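Folding wheelchair seat sling, when do you replace it?

Forum: Home Care and Mobility > Manual chairs

rrusso
Thursday, July 19, 2018

My mother has been using a folding manual chair for the past four years and the seat has started to bother her. It's the ordinary kind, fabric sling between two side tubes, fabric back, big wheels behind. The sling dips in the middle and she says she slides toward the center and ends up leaning on one hip. She weighs very little so I don't think it's overloaded.

The frame is fine. The brakes are fine after I adjusted them in the spring. A local shop (Patwary) quoted me a price for a new sling plus labor that comes close to what I paid for the chair used. Before I spend it I'd like to know if other people replace the fabric, put something under the cushion, or just get another chair.

Also, how are you all folding yours? I was told by the shop that I've been doing it wrong and that this wears out the cloth. I pull up on the front edge only.

Renzo

kjanjua

Pulling on the front edge only is pretty common and yes it's hard on the front screws. Grab the middle of the seat front and back, both hands, and lift straight up. Footrests flipped up first or they jam.

To open it again, push down on the two seat tubes with flat palms. Keep your fingers on top of the tubes. I pinched two of mine the first week and had a black nail until the end of summer.

As for the sag, take the cushion off and look at the bare fabric. Some dip is normal. If the screw holes have stretched into ovals, replace it.

Iker C.

I do mine by the corners of the sling, right where the cloth meets the tubes. You can feel right away if one side has more give than the other. Same kind of chair as Renzo's by the sound of it, blue fabric seat and back.
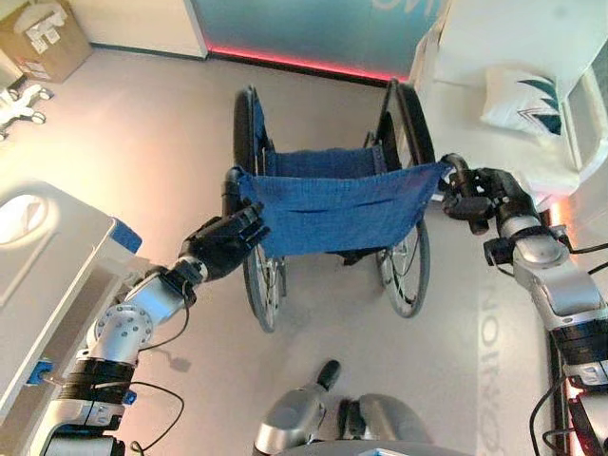
Rafia Arain wrote back that she would never lift by the corners, that the corners are where hers tore, and that the middle of the cloth is the only place she lets her aides touch.

Iker C.

We'll have to disagree on that. I don't lift the whole chair that way, I only start the fold, and then I take it by the frame to move it. Mine has had the same sling for years. If a corner tears from that, the screw was already working loose.

rafia_arain

Maybe. Mine tore with the screws tight. It was a cheap sling though, no double stitching on the edge. I replaced it with a heavier one from Raltusell and it has held up so far. I still don't want anyone pulling on the corners.

Renzo, the labor charge sounds high to me. It's a screwdriver job. Do one side at a time so you don't lose track of which washer went where, and start all the screws by hand before you tighten any of them. If the old ones are rusted in, put penetrating oil on them the night before.

Measure the width with the chair fully open, center of one tube to center of the other, and measure the hole spacing too. The sellers list slings by seat width and that alone won't tell you if the holes line up. I had to send the first one back.

kjanjua

Agree on measuring the holes. I don't agree that a new sling fixes the leaning. They all dip after a while. A solid seat insert under the cushion made more difference for my dad than the new fabric did. You have to take it out to fold the chair, so if you go in and out of the car every day it's annoying. And it raises the seat, so check the footrest height afterward.

rrusso

Thanks everybody. Took the cushion off this evening. There is a crease straight across the fabric and two of the holes on the left side are definitely oval. So it looks like I'm buying a sling either way. I'll do the screws myself.

We only take the chair out in the car on weekends so an insert might be OK. Does the Ivetti one slide around? It's the one the pharmacy carries.

rafia_arain

It slid on me until I put a piece of rubber shelf liner under it. Get the holes measured first and order the sling, then see if she still leans.

Iker C.

And check the back fabric while you have the screwdriver out. Same screws on mine.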